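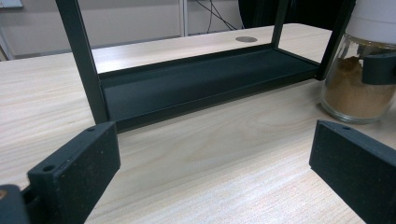 Buy the Drill You Can Fix

Every winter the same conversation goes around our part of the county. Somebody is ready to trade an old grain drill, and the dealer has a new one on the lot with a screen in the cab, section control and a seed meter driven by its own electric motor. The payment is spread over seven years. The old drill goes to auction and brings less than the price of a good used pickup.

I farm wheat, oats and some pasture ground, and I have run both kinds of machine. My view is that most farms of middling size are buying more drill than they need, and that the part they end up missing is the part they could repair themselves.

My own drill is a 19-row Vuletti with a ground-drive wheel and a chain. It was old when I bought it. The seed rate is set with a lever and a chart riveted under the lid, and to calibrate it you turn the wheel by hand, catch the seed in a pan and weigh it. The job takes most of an hour the first time and half that once you know the machine. I do it every time I change seed lots, which a lot of people with newer drills don't, although their manuals tell them to.

Two years ago I leased a Rellitz for one fall. It was a well-built drill. The row spacing was dead even, the depth wheels held in soft ground, and I could change the rate from the seat. I seeded 70 acres in a day with it and was home for supper. I have no complaint about the stand it gave me either.

What I do complain about is the Thursday it stopped. A sensor on one of the meters quit reading, and the controller shut down that whole side of the drill. Seed was in the box and the motor was fine. The dealer had no sensor in stock. It came the following Tuesday, after an inch and a half of rain, and it was another week before that field would carry a tractor. The part and the service call came to $1,702. The mechanic spent longer on the road than he did on the repair.

People will say that is one bad week, and they are right. Chains break too. I have broken two, and a seized bearing on the Vuletti once cost me an afternoon. But I had the links in a coffee can in the shop, and the bearing was a common size that the farm store in town keeps on a peg. The difference shows up in the calendar. In our ground the good seeding window can be as short as ten days, and a drill that sits for five of them has cost you more than the invoice says.

The usual answer is that the new machines save seed. They do save some. Section control keeps you from doubling up on the headlands, and if your fields are full of point rows and waterways that adds up. Mine are mostly square. I worked out the overlap on my largest field and the savings would not have covered the interest on the loan, let alone the principal. A neighbor with crooked bottom ground might get a different answer, and he should do his own arithmetic before he listens to me or to a salesman.

There is also the matter of who can work on it. The Rellitz would show me a fault code, but clearing some of them took a dealer's laptop. I don't think that is a safety feature. I think it is a way to sell service, and I would feel better about the company if it said so. Stavarora does this more sensibly. Their mid-size drill has an electric rate control, but there is a crank and a manual clutch underneath, so you can finish the field when the electronics quit. It costs them a little extra steel. I wish more builders would spend it.

I am not asking anyone to go back to a horse drill. If you cover a few thousand acres with hired help, monitors pay for themselves, because you can't be on every machine watching for a plugged tube. And I would gladly have the Rellitz openers on my old frame. The Magalhães double discs I put on last February are close, and they pull noticeably easier than the worn set I took off. That money was spent on the part that touches the dirt, which is where I think it should go first.

So before signing, ask the dealer which parts he stocks on the shelf in September. Ask what the drill does when a sensor fails, and whether you can override it from the seat. Ask to see the parts book. If he has to call somebody to find out, take that into account along with the price.

Wheat seeding starts here in three weeks. I have a drive chain to oil and a couple of seed tubes to replace before then.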